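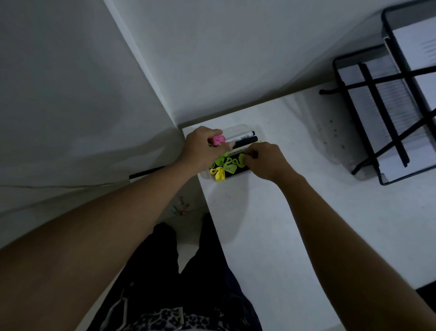
The tray on my desk, markers and highlighters in together

How do you store highlighters, markers and small clips in a box room?

Posted in Home and Desk by Drimura

I have a white desk pushed into the corner of a small room and no drawers. Everything that writes goes in one clear plastic tray: black markers, a pink highlighter, a green one, plus the plastic clips that I use for revision notes. The tray is too small. Whenever I want one highlighter I have to lift the others out, and the clips slide to the bottom.

The clips and markers also end up on the tiles, next to the wall, where the light is poor.

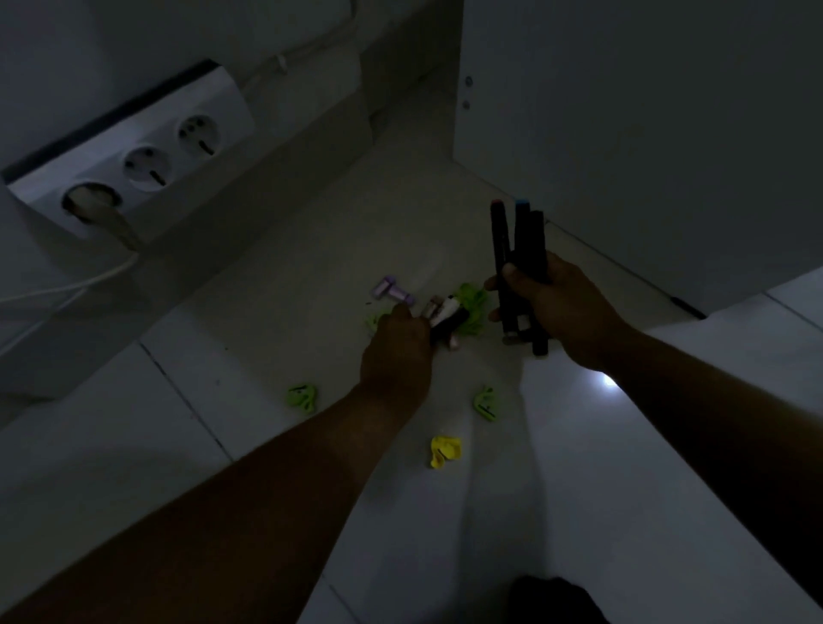 Picking up from the floor, green clips and dark markers

I need to keep the highlighters within reach. The rest could go somewhere else. I have 400 index cards to get through before September, so I don't want a system that takes a weekend to set up. Budget is small. Is it better to get a bigger tray or split things up?

Bhatia
Split them up. A bigger tray just holds a bigger muddle. I had the same trouble and did this:

Highlighters stay in the tray, lying flat, and nothing else goes in with them.
Markers go upright in a mug or a pot, caps up. If the ink is slow to reach the tip after a while, store that one flat or tip down.
Clips go in a jar with a lid. An old jam jar will do.

Take out any cardboard packaging as well. It uses up room in a tray that size. Put the spares in a box under the desk and write on the side what's in it. A small carton with the flaps taped down is fine for things you only want every few months. 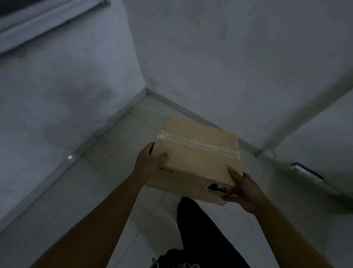 Small carton, flaps taped shut

Don't tape it if you'll be in and out of it every week. Fold the flaps under each other.

Clundska
Throw half of them out. I got rid of 78 pens last year and kept 3.

Hokavix
Agree with the jar. For the floor, stick 2 strips of draught excluder along the back of the desk if there's a gap. Mine was losing pens down there all the time. You can get it from any hardware shop and it cuts with scissors. Measure the gap first as it comes in different depths.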